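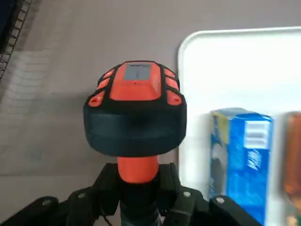
1/ October notes from the Civell grocery set. We now have 196 recorded runs, and 129 are clean enough to train on.

2/ Most rejects come from long pauses. The model learns the pause too — it stops in midair and waits.

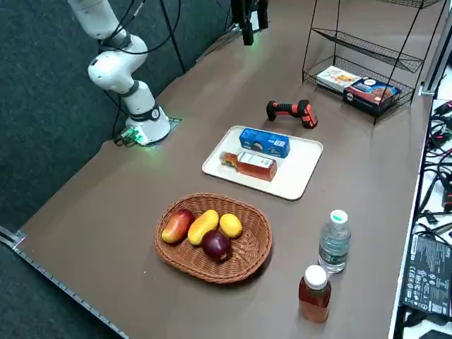 3/ Labels get written the same hour as the run. We name each item in plain words and add a position. A bottle lying down on the tray and one standing beside the basket get separate labels, so "bottle" alone is never accepted.

4/ Start positions come from a list of 16. Before the list, people kept going back to the same two or three,

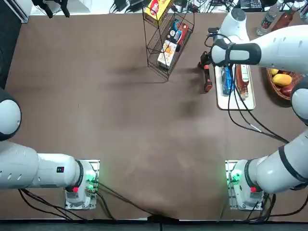
and the Nimri model did badly on anything else. We go through the list in shuffled order now.

5/ Do failed grasps stay in the set?

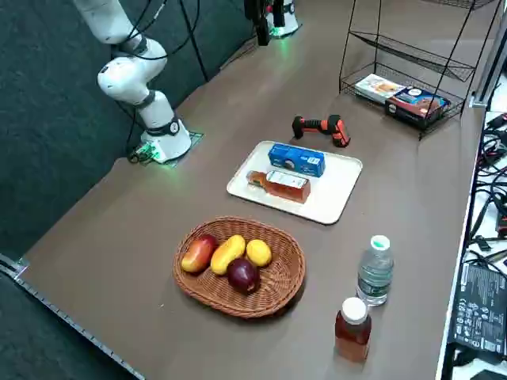
Does every run get a second check? Only the ones going into training. The Stollenham group does those, and last month they sent back 11.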